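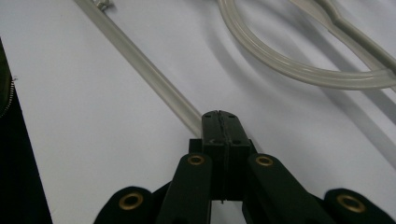 What does a rhythm section do in a small jazz group? It keeps the time, sets out the chords, and gives the soloist something steady to play against.

Handout 4: Listening to the Rhythm Section
November 28, 2025, by the course instructor
Filed under: Jazz Basics, Class Handouts

In October we followed the horns. For this unit, play each track twice and ignore the soloist the second time.

Bass. The walking line is usually four even quarter notes to the bar. Most bassists land on the root of the chord when it changes and fill the other beats with scale or passing notes. If you get lost in a tune, go back to the bass.

Drums. In swing, the ride cymbal carries the pulse and the hi-hat closes on beats 2 and 4. The bass drum is often played so softly that you feel it more than hear it.

Piano or guitar. Playing chords behind a soloist is called comping. The chords are short and come at uneven places. When both instruments are present, one often drops out so they don't clash.

Form. A 12-bar blues has three lines of 4 bars. In a basic blues, the V chord arrives at bar 9. Mark it on your chart each time it comes around.

For next class: choose one blues from the Wendberg listening folder and write a page on the bass line. Copies go in the Eklund Hall box, or send them by email. Room code is 1512.

Comments

bari_fan: Is a track with no piano okay for the page?

Instructor: Fine, as long as there is a bass.

lowend: The folder link from the Trukville campus works again, thanks.

tk: Bar 9 finally makes sense. I was counting from the pickup.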